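Posted in October by the Arcombe cell software desk
3 comments | 2 shares

Pre-run check, two-arm bin cell, Barkico planner build 2221

1. Planner build matches the one on the run sheet. OK.
2. Arm-to-arm collision check on for both wrists and both grippers. OK. It was off in the test profile – turned back on and saved.
3. Cable volumes in the collision model. Partly. The left gripper cable is modeled as a straight line and it hangs in a curve. Pad it before the next build.
4. Control loop at 1000 Hz on both arms. OK, 20 minutes with no missed cycles.
5. Osimer perception node finds clear containers by lid. OK with the light blue lids. Clear walls still give holes in the depth data, so grasp height is set from the lid.
6. Bin poses refreshed after bins are moved. Fail on first try. The red bin kept its old pose until the node was restarted. Ticket open.
7. Shared zone over the red bin. Both arms may enter, at reduced speed only. OK.
8. Stop command from the Khamphan console reaches both controllers. OK.
9. Logs written to disk, old ones cleared. 770 files removed.

Cleared for supervised runs only until item 6 is closed.
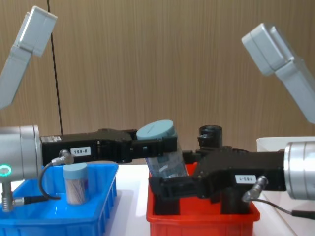
Khamphan desk: On item 6, check the pose cache timeout before you blame the node. Ours was set to never expire, and a restart hid it for weeks.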